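## 4. Setting up the desk box

The Flostel desk box comes with no electronics, no app and only one moving part, the lid, which section 2 has already asked you to put somewhere safe and which you have presumably already lost. You can manage without it. This section covers the box in open use, as a home for the small things that otherwise live on the desk, under the desk, or in a coat you gave away.

Allow 40 minutes the first time. Most of that will be spent trying old pens.

### 4.1 Before you start

You will need:

- the box, with its film peeled off
- a damp cloth and a dry one
- a cloth or mat for it to stand on
- a bin, placed nearer than you would like

**Note:** The film on the Flostel is clear and so is the box. If yours looks milky all over and has a loose corner, the film is still on. If it looks slightly frosted and has no loose corner, stop picking at it.

### 4.2 Choosing the spot

1. Clear a patch of desk wide enough for the box and one forearm. Moving everything six inches to the left counts as clearing, for the purposes of this manual.
2. Lay the cloth flat. Any tablecloth will do. The thin felt mat from the Mottram drawer set also fits, though it collects crumbs and keeps them.
3. Set the box down with its open side up. We have had letters.
4. Push it gently from each side. If it slides, the cloth is too shiny or the desk too polished.

**Caution:** Keep the box at least 50 cm from a radiator. It will not melt, but it may bow along the long side, and it does not bow back.

**Caution:** Drinks and the box should have separate territories. The box holds water extremely well and whatever is in it will be standing in the deep end.

### 4.3 Filling it

1. Put in the things you hunt for most often. Keys go first. If you own keys to a door you no longer have, this is a good moment to part with them, and you won't.
2. Add anything with a handle, laid on the diagonal. A long item laid straight along one wall gets buried under everything that comes after it.
3. Lay torches and other round things against a wall or wedge them with something flatter. They roll, always towards whatever scratches.
4. Put clips in last, on top. They are light, and a clip at the bottom of a box is never seen again until you buy more.
5. Coil straps and lanyards loosely. A strap put in straight will introduce itself to the keys overnight.
6. Stop when you can still see the floor of the box in a few places. The box is rated to 400 g for carrying by one wall and rather more for sitting still.
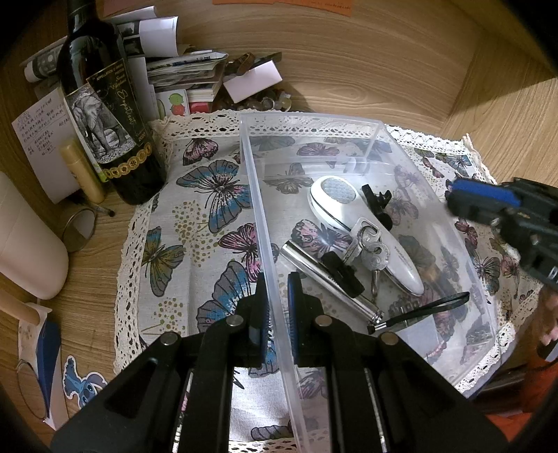 *Fig. 4: Flostel box in open use on a butterfly-print cloth, with keys and small items inside.*

**Note:** One layer is the aim. With two layers you own a drawer with no front, and should see our Beltura range, where that is considered a feature.

### 4.4 Moving the box

1. Check that nothing is poking above the rim.
2. Take hold of two opposite walls and lift straight up.
3. For short shuffles across the desk, one wall will do, held inside and out. Slide it slowly and bring the cloth back afterwards, as it will have come too.
4. Put it down before answering the phone.

### 4.5 Upkeep

Empty the box once a month and wipe it with the damp cloth, then the dry one. Scouring powder turns clear plastic into bathroom window. Lace or crochet edging on the cloth should be kept out from under the corners, where it gets flattened and then resents you.

Anything in the box that you cannot name after two emptyings may be moved to the shed.

### 4.6 If something goes wrong

**The box rocks.** There is something under the cloth. It is usually a coin.

**The keys aren't in it.** The box only works on items placed inside it. Check the front door.

**The box is full again.** This is normal. A second box (part no. 295) stacks inside the first when both are empty, a condition we have managed in the workshop.

**It has cracked at a corner.** Stop using it for anything small. Trillasico clear tape will hold a hairline crack for a while, but replace the box if the crack reaches the floor.

For fitting the lid, should it turn up, go back to section 2.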